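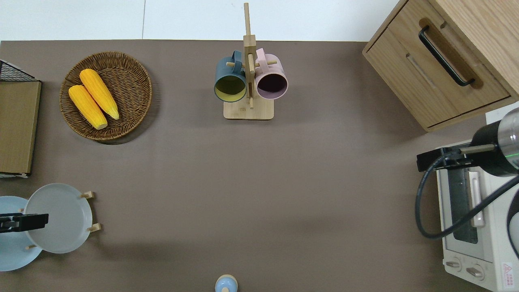 Chapter 9

Where Things Live: The Worktop as a Small Economy

In this chapter
The difference between storage and parking
Reach, and why it beats capacity
Open and closed homes
The cost of putting things back

Most people who are asked to plan a kitchen begin with the cupboards. They count doors, they argue about hinges, and they leave the worktop until last on the grounds that it is only a flat bit. Then they move in, and within a week the flat bit is holding the post, a screwdriver, half a loaf and a plant that somebody is meant to be watering.

Chapter 8 dealt with closed storage. We now turn to the open sort: baskets, trays, racks, mug trees and the bare surface between them. Students tend to find this the easiest chapter in the book until they try the exercises.

9.1 Storage and parking

An object is stored when it has a place to go back to. It is parked when it has merely stopped. A mug on a peg is stored. A mug on the corner of the table is parked, and may remain so until it grows something.

The two are hard to tell apart by looking. Corn in a round wicker basket could be stored (the household keeps its vegetables there) or parked (someone came in with shopping, saw a basket and gave up). The basket looks equally pleased with itself either way. To find out, you have to come back the next day, or ask, and people fib when asked.

Gijs Mertens, whose notes on shared kitchens in Varnport we shall return to in Chapter 11, used a blunt test. He moved the object to a cupboard and waited to see who complained. If there was a complaint, the object had been stored. If there was silence, it had been parked. He was not invited back to every kitchen he studied.

9.2 Reach

The worktop is the most expensive land in the house. Everything on it can be had without bending, stretching or opening a door, and so everything wants to be there. The toaster oven has a fair claim, being heavy and in frequent use. The fondue set has no claim, though it will make one every May when somebody has a birthday.

A useful habit is to think in terms of how many moves it takes to get a thing into your hand. A mug hanging from a wooden peg takes one. A mug in a cupboard takes two, or three if the good mugs are behind the bad ones. Put like that the mug tree sounds like a triumph, and for a household of two it may be. It does take up its square of table all day long, including the hours when no one is thirsty. It also asks you to own mugs you are willing to have looked at.

Trays and racks have the opposite problem. A wooden board stood in a wire rack takes up little room and is easy to grab. Lay the same board flat and it becomes a second worktop on top of the first, with its own post and its own screwdriver.

9.3 The cost of return

Getting a thing out is done by a person who wants it. Putting it back is done by a person who has finished with it and would like to sit down. Any arrangement that depends on the second person having the enthusiasm of the first will fail, usually by Thursday teatime in the household of one of the present authors.

It follows that a home should be easier to fill than to empty. A wide basket does well here, as you can more or less throw things at it. A drawer with a long bar handle is easy enough to pull, but it wants a free hand, and at the moment of tidying both hands tend to be full. Lidded tins do worst of all. Aba Essien calls the lid "a tax on good intentions", and we have not been able to improve on that, although Ruben Mertens tried for most of a train journey.

Before reading on, choose one object on your own worktop and write down where it lives. Then ask someone you share the kitchen with to do the same, without conferring. Keep both answers. You will need them for Section 9.4, which deals with disagreement.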